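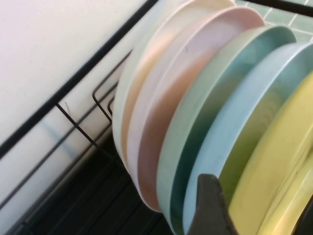 Guardianship by Relatives Without a Lawyer: Filing Errors in Flillunia County

Student project report, Family Law and Policy seminar, Sabatier College
6 min read
Search this site Enter keywords

1. Purpose

Many children in Flillunia County live with a grandparent, aunt, or older sibling under no court order. The arrangement is legal, but it gives the relative limited standing. A school may enroll the child on a signed affidavit. A hospital may or may not accept the same affidavit for a scheduled procedure. When the affidavit is refused, the relative's usual route is a petition for guardianship, and most relatives file it without a lawyer.

The project asked where these petitions stall. It did not ask whether guardianship should be granted more or less often, and it did not look at contested custody between parents. Adoption by relatives was also left out, as it follows a separate track with its own home study.

2. Sources

The county court at Drokent keeps a public register of family filings. Entries show the case type, the filing date, whether each party has counsel, and every notice sent by the clerk. They do not show the content of sealed papers. We read 1,650 entries from a single filing year. Of these, 398 were guardianship petitions brought by a relative with no lawyer on record. We then drew 48 of the 398 at random and coded every clerk's notice in each one.

The register is published through a search tool called Gasska. Gasska returns results by case type only, so the check for counsel had to be done by hand. The tool also drops hyphens from surnames, which produced duplicate entries early on. Duplicates were removed by docket number before the sample was drawn.

Names of children are already reduced to initials in the register. We did not record the initials. Each case was given a working number, and the key was deleted after coding.

3. How a petition moves

The relative files the petition, a proposed order, and either a parental consent or a statement of why consent is missing. The clerk checks the papers and issues a hearing date or a deficiency notice. A deficiency notice does not dismiss the case, but no hearing is set until the defect is cured. In the meantime the relative has the same authority as before filing, meaning the affidavit or nothing.

Parents who have not consented must be served. If a parent cannot be found, the relative must file a sworn account of the search and ask for leave to serve by publication. The form for this account has one blank box and no instructions.

4. Findings

Three kinds of notice made up most of the sample: missing proof of service, a consent that was signed but not notarized, and an incomplete account of the search for a parent. Missing proof of service was the most common. The search account took the longest to cure.

The wording of the notices matters here. The notice for an incomplete search account reads "Affidavit insufficient as to diligence." It does not say what was missing. In several files the petitioner sent the same account again with a new signature and got the same notice back. Two petitioners did this more than once.

The consent defect is simpler. The consent form has a signature line on the first page and a notary block on the back. The notary block is not mentioned on the front. Where the parent was in another state, or in jail, a second signature before a notary could take weeks to arrange.
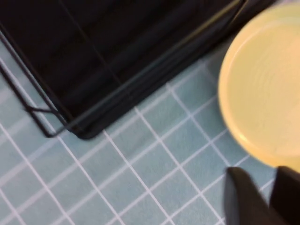

Karthik Ranasinghe objected to this section at the November review, saying that we had treated every deficiency notice as a failure of the form when some of them protect the absent parent. A parent who is never properly served can lose months of contact without knowing a case exists, he said, and a clerk who waves through a thin search account is doing that parent no favor. He asked us to separate notices that guard a right from notices that only correct paperwork.

We recoded on that basis. Service and search notices were placed in the first group. Notarization, page order, and missing copies went in the second. The split is not clean – a notary requirement also guards against a forged consent – and we note the overlap in the coding sheet. The recoding changed our recommendations but left the order of the findings the same.

5. Limits

The register covers only people who filed. A relative who picked up the packet, read it, and gave up leaves no trace in Gasska. Our figures therefore say nothing on how many families are kept out by the forms alone.

One county and one filing year is a narrow base. Clerks change, and two clerks may read the same account differently. We could not test this, as the register does not name the clerk who issued a notice.

We also could not see outcomes for the children. The register shows when an order was entered. It does not show whether the school or hospital that refused the affidavit later accepted the order.

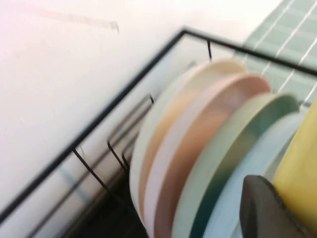 A further gap is language. The packet at Drokent is printed in English only, and the register does not record whether a petitioner used an interpreter. Any effect of language on the error rate is invisible in this data.

6. Recommendations

a. Move the notary block on the consent form to the front page, directly under the signature line.

b. Replace the blank box on the search account with listed steps: last known address, relatives contacted, jail and prison lookup, military status check, dates for each. The standard of diligence would stay as it is.

c. Require the deficiency notice to name the missing item in plain words.

d. Allow a petition with only a paperwork defect to receive a provisional hearing date, on condition that the defect is cured before the hearing. Petitions with a service or search defect would not qualify.

Item d would need a change to local court rules. Items a through c concern forms and notices that the clerk's office can revise itself. A draft of the revised search account is attached as Appendix B, and the coding sheet is Appendix A.

Related reports
School Enrollment Affidavits: A Comparison of District Policies
Grandparent Visitation After a Parent's Death
Who Can Consent? Medical Care for Minors in Informal Placements
Reading a Family Court Docket: Notes for New Students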